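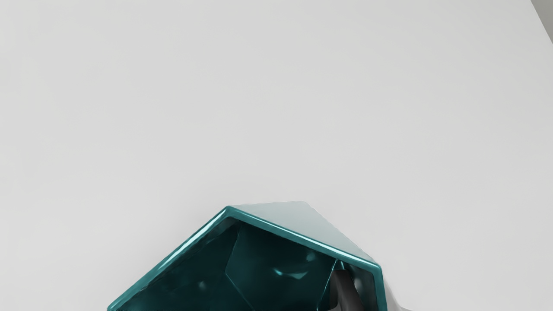
Teal container with an angular rim

Film on top of my tea: do I really need a $900 softener?

Posted by Revathi Pai, 30/12/2020

We moved to Olard in April and every cup of black tea I make has a dull, oily-looking skin on it within a few minutes. It leaves a brown ring that takes scrubbing to get off. A salesman from Borix came out, dipped a strip in a glass, told me our water was at 185 ppm and "dangerously hard," and quoted $900 plus salt for a whole-house softener. He also said it would help with my skin and my sleep. I stopped listening at sleep. The city report gives nearly the same hardness number, so I believe that part. What I don't believe is that the only cure for tea scum is plumbing. Has anyone fixed this for less?

Abdelilah Lamrani

185 is hard but there is nothing dangerous about it. The film is calcium carbonate from the water mixed up with compounds from the tea. Try this before you spend a cent: make one cup with your tap water and one with cheap bottled water under 100 ppm, same tea, same steeping time. If the film shows up on both, the salesman has nothing to sell you. A squeeze of lemon clears it too, if you can stand lemon in your tea.

A filter pitcher will probably do the job. I'd ignore what's printed on the box, though. My Gukoso cartridge claims 4000 cups and the film was back long before that. Nowhere do they say what hardness they tested with, and I did look. 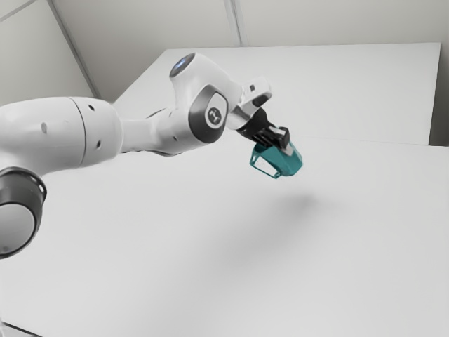

Erzsébet Kun wrote that she has owned a softener for years and would not buy one for tea alone. Hers stopped the scale in the water heater, but she finds the tea tastes flat, and she now brews from the unsoftened kitchen line. The ring she gets off with baking soda and a damp cloth.

Blandine Tanguy

just get the softener, my neighbors love theirs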